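Memoria del proyecto: «Undport», una historieta corta y su paso a la animación
Taller de Ilustración y Narrativa Gráfica, segundo curso

1. De dónde sale todo esto

Cuando empezamos el taller yo tenía clarísimo que iba a hacer un libro ilustrado para niños, con animales, porque es lo que llevo dibujando desde que tengo uso de razón y porque mi abuela me guardaba todos los zorros en una carpeta azul. Pero en la segunda semana nos pidieron traer un lugar inventado, sin personajes todavía, y me salió un puerto. Un puerto del norte, con mucha niebla y muy pocas tiendas, al que puse Undport por la única razón de que me gustaba cómo quedaba rotulado a mano en la primera página. Y ahí me quedé a vivir, más o menos, hasta agosto.

La historieta tiene 20 páginas en blanco y negro con una sola tinta de apoyo (un verde grisáceo que me costó muchísimo encontrar) y cuenta la vuelta a casa de una chica que ha heredado la barca de su tío y no sabe qué hacer con ella. Pasa poco. Hay una sopa, una discusión en el muelle, una noche entera de lluvia. La barca se llama Skakska, y sí, ya sé que es difícil de pronunciar, me lo habéis dicho todos, pero en el guion hay un chiste que depende de eso y no he sido capaz de renunciar a él.

Además de la historieta, el proyecto pedía adaptar un fragmento a otro medio. Elegí animar la escena de la lluvia, 60 segundos, dibujo a dibujo, y de eso hablo en la segunda mitad de la memoria, que es donde están casi todos los disgustos.

2. El guion y las miniaturas

Escribí el guion tres veces. La primera versión era casi toda diálogo y se leía como una obra de radio. La segunda no tenía casi palabras y no se entendía quién era el tío ni por qué importaba la barca. La tercera es la que se ha quedado, y le debe mucho a que Apinya Mahawong me dejara leérsela en voz alta en la cafetería, viñeta por viñeta, mientras ella iba poniendo una cruz en cada sitio donde se perdía. Salieron bastantes cruces.

Las miniaturas las hice del tamaño de un sello, a propósito. En tan poco espacio no te puedes entretener con las caras ni con las manos, solo caben las manchas grandes y la dirección de la mirada. Si una página no se entendía así, la rehacía entera. La página 7, la de la discusión, la repetí tantas veces que acabé pegando las versiones en la pared por orden y la que funcionaba era una de las primeras, un poco torcida, donde los dos personajes casi se dan la espalda.

Trabajé en una mesa de dibujo Krawczyk de segunda mano, que cojea, con pincel y tinta sobre papel de grano fino. Los negros grandes los rellené después de escanear. Sé que en clase hubo debate sobre si eso era hacer trampa; a mí me parece una manera razonable de no gastar un tintero por página.

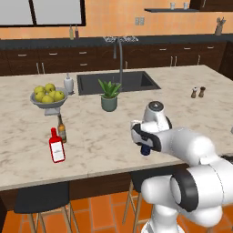 Kastriot Kelmendi leyó las primeras doce páginas impresas y me escribió esto: el muelle me lo creo desde la primera viñeta, pero a la chica tardo en cogerle cariño, porque siempre la dibujas de lejos. Acércate una vez, aunque sea una sola, antes de la sopa. Y los globos de la página 4 se leen al revés, yo empecé por el de abajo.

Tenía razón en las dos cosas, y la de los globos me dio una vergüenza tremenda porque es lo primero que se enseña. Los cambié esa misma tarde. Lo del primer plano me llevó más tiempo: tuve que abrir hueco en la página 5, quitar una gaviota a la que le tenía mucho aprecio y redibujar la cocina desde otro ángulo. Ahora hay una viñeta ancha con la cara de ella mirando la olla, y creo que es el mejor dibujo del libro.

3. La rotulación

Le dedico un apartado entero porque casi nadie lo hace y luego se nota. Probé primero con una tipografía digital y el texto quedaba como pegado encima, muy limpio, muy de folleto. Acabé rotulando a mano todo, con una plumilla que me prestaron, sobre una plantilla de renglones que dibujé a lápiz. Me equivoqué en la palabra «amarre» en dos páginas distintas. Las onomatopeyas de la lluvia están hechas con pincel seco y ocupan el fondo de las viñetas como si fueran parte del tiempo que hace — esa idea me vino mirando carteles antiguos de cine, que es una afición que recomiendo a cualquiera.

4. La animación

Para los 60 segundos de la lluvia hice 500 dibujos. Parecen muchos y son poquísimos: muchas poses se sostienen y lo que se mueve es el agua, que va en una capa aparte y se repite en ciclo. La chica solo hace cuatro gestos. Se sube el cuello del abrigo, mira la barca, tira de la cuerda, se sienta. El de tirar de la cuerda me tuvo atascada dos semanas enteras, porque no pesaba nada, parecía que tiraba de un hilo de coser.
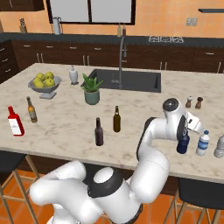 Lo arreglé retrasando los hombros. Primero se inclina el cuerpo, luego se estiran los brazos y solo al final cede la cuerda, con una pausa pequeñísima en medio. Lo había leído en los apuntes, pero hasta que no me puse delante del espejo del pasillo con una bolsa llena de libros no lo entendí de verdad (perdón a los vecinos por los golpes).

El montaje lo hice con Floltel, el programa que tenemos instalado en el aula. Va bien para sincronizar el sonido y regular para exportar: me cambió el verde en las dos primeras copias y hubo que volver a ajustarlo a ojo, comparando la pantalla con una página impresa. El sonido de la lluvia es arroz cayendo sobre una bandeja de horno. El de la cuerda es un cinturón viejo.

5. Lo que cambiaría

El final va deprisa. Las tres últimas páginas piden una más, con la barca sola y sin texto, y no la hice por miedo a no llegar a la entrega. También habría empezado antes con las pruebas de color, que dejé para el último momento y me obligaron a imprimir la portada varias veces. Y habría guardado mejor los archivos, porque perdí una tarde buscando la página 11, que estaba dentro de una carpeta llamada «cosas».

En cuanto a la animación, me quedo contenta con la atmósfera y menos con la cara de la chica, que cambia un poco de forma entre el segundo gesto y el tercero. Quien no la haya dibujado no lo verá, me dicen. Yo lo veo siempre.

6. Materiales y entrega

Se entregan la historieta encuadernada con grapa, un archivo con la animación y el cuaderno de miniaturas. El texto completo del guion, con las cruces de Apinya incluidas, tiene algo menos de 3,000 palabras y va como anexo. Los originales a tinta están en mi casa, en la carpeta azul de mi abuela, y los puedo llevar al aula cuando haga falta.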